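Kedard Community Fellowship
Progress report to the Grelteo Fund
Building repair and financial controls grant

Summary

The grant covers two pieces of work: repairs to the roof and east wall of the fellowship hall, and new controls over how the church receives and spends money. The roof is finished. The east wall is not, and we expect to complete it in June. The financial work is mostly in place, with one policy still in draft.

We are within the approved budget. We are asking for one change, described under Spending.

Financial controls

When we applied, one person could open the offering, record it and take it to the bank. That ended in January. Offerings are now opened with two people present, who are not related to each other, and both sign the deposit sheet. The sheet is scanned the same evening and kept with the bank slip.

All checks over the limit set in our bylaws now need a second signature. We had three cases in February where a check went out with only one. All three were for regular utility bills and the amounts were correct, but they should have been held. The bank has since changed the account settings so that a single signature is refused.

Bookkeeping moved to Kistetti, an outside firm, in February. They reconcile the accounts monthly and send the report straight to the full board. Before this, the board saw figures twice a year. The first two monthly reports were late while old records were being entered. March was on time. 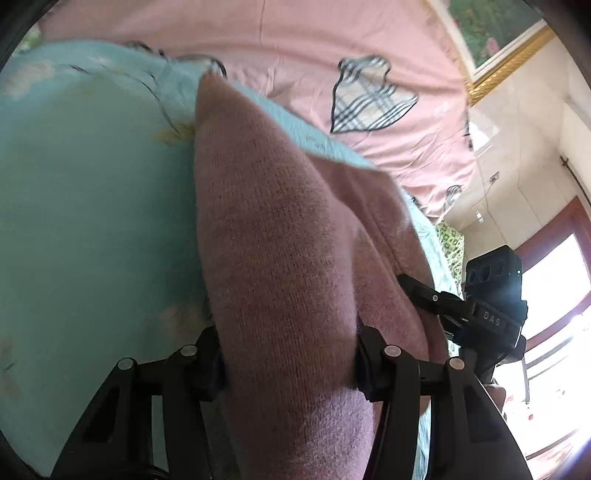 Pastoral pay and expenses

The board adopted a written pay policy in March. The pastor's salary and housing allowance are set by board members who are not on staff, and the total is given to the congregation at the annual meeting. The pastor leaves the room for the discussion and the vote.

Travel and outside speaking are covered by a separate policy, which is still in draft. The open question is whether speaking fees paid by another church belong to the pastor or to the fellowship. Our attorney has given us two ways to write it and the board will choose one in May. Until then, no travel is booked on church funds.

Building

The roof contractor finished in March, two weeks behind schedule because of rain. The city inspection was passed on the first visit. The leak over the kitchen has not come back.

The east wall needed more work than the survey showed. Once the siding was off, the contractor found rot in 5 of the studs and part of the sill.

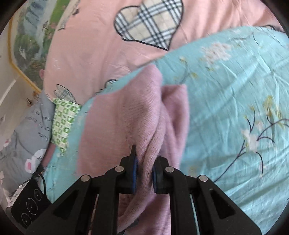
Replacement lumber is on order, and the hall stays open on the west side in the meantime. The Hà language class has moved to the front room until the wall is closed up. The food pantry has kept its normal hours.

Spending

We have spent 49 percent of the grant. Most of that went to the roof. The bookkeeping line is under budget and the wall will run over. We ask permission to move the unspent part of the bookkeeping line to the wall repair. The total would not change.

Next steps

Adopt the travel and speaking policy - May
Finish the east wall and schedule inspection - June
Present the first full set of outside accounts to the congregation - annual meeting

Invoices, the inspection certificate and the adopted pay policy are attached.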